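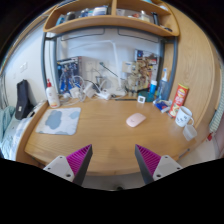
2 min read · 11 posts

1/ Sunday, so I'm tidying my desk and posting through it. Sun 3 July and I haven't done this properly since March, which I'm not proud of.

2/ Rule for today: the mouse and the mouse pad are the only things allowed to live in the middle. Everything else has to earn its spot or go on the shelf.

3/ The crisps are going back to the kitchen. So is the mug with the little faces, even though I love it. I drink half a tea and then it sits there till bedtime.

4/ Cables next. I bought a bag of 33 Talwood ties ages ago and had used precisely none of them. Chargers, adapters, the power strip, the lamp – it's all one big knot back there.

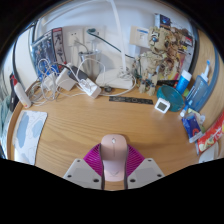
5/ I've got nine ties on so far and it's looking better already! The trick (for me anyway) is to unplug one thing at a time and put it straight back. Last time I pulled the lot out and then had no idea which lead was which.

6/ Someone asked about the pad. It's a Flanska one, white with blue cloudy bits. Warm water, a drop of washing-up liquid, soft cloth, then flat on a towel overnight. Don't put it on the radiator, I did that with my old one and it curled up like a crisp.

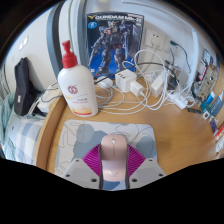

Pink mouse, cloudy pad, red-topped pump bottle behind.

7/ For the mouse I just use a barely damp cloth, and a cotton bud round the wheel. Switch it off first or you'll open 11 tabs like I did.

8/ Now the shelf. Tissues near the divider where I can grab them, bottles along the back. I looked at those Costache drawer boxes but I'd only fill them with more rubbish.

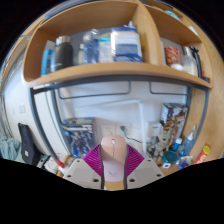 9/ Reply from Dikex: tissues on the shelf is fine until you've got a cold, then they'll be back on the desk within the hour. Mine have been by the keyboard all winter.

10/ Fair point, and I do get hay fever, so we'll see – they can come down on bad days.

11/ Stopping for lunch. The rest of the ties can wait till this afternoon.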